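Flingate Public Library
Board of Trustees - Minutes of the Regular Meeting, 19 June 2018
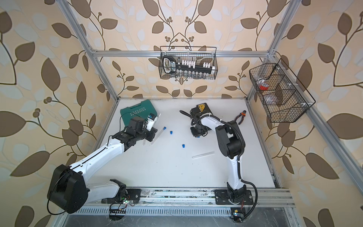 Present: Lingyun Duan (Chair), Khrystyna Romaniuk, Radymyr Zhuravel, Etenesh Yilma
Absent with notice: Svyatoslav Karpenko

1. Call to Order
The Chair called the meeting to order at 6:32 p.m. in the second floor reading room. A quorum was present.

2. Approval of Minutes
Ms. Romaniuk moved to approve the minutes of the May meeting with one correction: under Item 5, "Dondora Street" should read "Dondora Avenue." Ms. Yilma seconded. Motion carried.

3. Public Comment
One resident asked that the book return on Dondora Avenue be emptied on Sunday evenings during the summer. The Chair referred the request to staff. A second resident spoke in favor of keeping the local newspapers on paper after they have been scanned.

4. Director's Report
The written report was received. Summer reading registration stood at 463 as of the close of business on Monday. The Director noted that the children's room has had its longest lines on weekday mornings, and that a second desk will be staffed from 10 a.m. to noon through the end of the program. Interlibrary loan requests for May came to 192.

Mr. Zhuravel asked whether overdue notices were again going out by mail. The Director replied that they were, and that the delay in early May had been caused by a change of vendor.

5. Old Business
a. Tkachenko Room. The Board continued its discussion of evening hours for the Tkachenko Room. Ms. Yilma presented a revised draft of the use policy, under which outside groups may reserve the room no more than 2 evenings per month. Mr. Zhuravel asked that the draft state who is responsible for locking the side entrance - the current policy is silent on this point. Ms. Yilma agreed to add a sentence. The item was tabled until the next regular meeting.

b. Roof drain. The repair over the north stairwell is complete. Payment was approved in May and no action was needed.

6. New Business
a. Foltine Bequest. The Chair reported receipt of $600 from the Foltine estate, to be used for large print books. Ms. Romaniuk moved to accept the bequest with thanks. Mr. Zhuravel seconded. Motion carried.

b. Holiday closing. The Board agreed that the library will close at 1 p.m. on July 3 and remain closed on July 4. Notices are to be posted at both entrances.

7. Adjournment
There being no further business, Ms. Yilma moved to adjourn. Ms. Romaniuk seconded. The meeting was adjourned at 7:48 p.m.

Respectfully submitted,
Khrystyna Romaniuk, Secretary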